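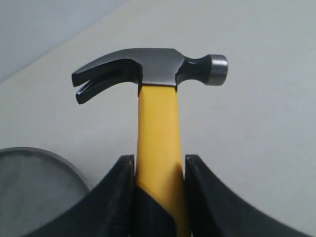 The Hammer Is the Easy Part

Picking up a hammer is a solved problem. At the Dunero workshop, a robot with two black fingers can close on a yellow handle and hold the tool head up, and it can do that all day. Putting the hammer to use is another matter, and so is hanging it back on the right hook when the hook next to it is taken.

Nadine Awad runs the chore trials for Starngate, which tests robot arms for small manufacturers and, lately, for people who want one at home. Her team logged 1,565 attempts at tool handling between last May and this spring. A try counts as a pass only if the tool ends up where it belongs and no person had to step in.

"Grasping used to be most of our failures," she says. "Now it's the step after. The arm has the hammer, and it has it too low or turned a little, and it carries on as if everything is fine."

A person fixes a bad grip without thinking, by letting the handle slide or giving it a quarter turn in the palm. Two stiff fingers mostly can't. The arm has to set the tool down and start again, and that takes time. Tidying a bench of 7 tools took one arm close to an hour on a bad run. Juniper Schumacher, a technician on the project, does it in less than five minutes and answers her phone while she does.

Household work is harder still. Towels fold over on themselves, drawers stick, and glasses are hard for cameras to find. Isavent, a startup with a kitchen arm in testing, has dropped dishes from its first release and will begin with wiping counters and sorting recyclables.

Shops may get there sooner. Bastien Tessier, who builds staircases with his brother Sylvain, had an arm on trial for 60 days. It fetched clamps and handed over fasteners – slowly, he says, but without complaint. He kept it away from anything that involved swinging.

"I'd pay for one that cleans up at night," he says. "It can take until morning. I don't care."

Awad thinks that is the right way to look at it for now. Night work gives a slow machine the hours it needs. Her next round of trials starts in May, with a messier bench and a drawer that doesn't close all the way.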